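Shop tips from the Gekmont open day

Notes typed up fast before I forget them. Tuesday was the robot open day at the Clomville works.
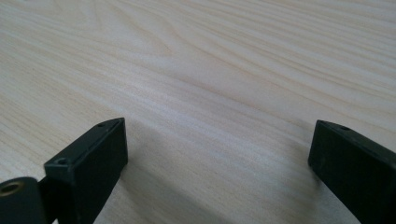
Best tip I took home was about benches. Clear the whole top before you start, not just a corner. Gyula Antal ran the gripper demo and he does this every single time, before the arm and before the hand tools too. Pale wood top, smooth and matte, not a thing lying on it between the two black fingers. You'd spot a dropped screw on that in a second. My bench at home is dark brown and I loose screws on it daily.

More stuff I wrote down:

Brass inserts. One of the black finger parts has a threaded brass insert set in it. Want that for my jigs. If you'll be taking a bolt in and out of plastic or soft wood, put an insert in first. Drill straight, go slow, stop when its flush.

Dust. Black parts show every speck. Dry brush first, then a barely damp cloth. No spray near anything with a motor.

Grip. Antal says start with less squeeze than you think, then add. Same goes for clamps on pine. Scrap of cardboard under the jaw if you're worried about dents.

Light. Stand where you work and look for your own shadow. Second lamp on the other side, cheap ones are fine. Did this last night, big difference.

Wood finish. Asked what to put on a pine top. Two thin coats, matte, light sanding between. Glossy bounces the lamp right back at you.

Tape a line. For the sorting demo they had tape on the floor 75 inches back, kids stayed behind it with no nagging. Doing that around my table saw this weekend.

Crowd was big, 232 signed in by lunch. Park behind the Szilágyi bakery if you go, the front lot fills up early. Next one is in June, bring ear plugs for the compressor room.

Still need to find my drill bits for the insert job. Will post how the jigs come out.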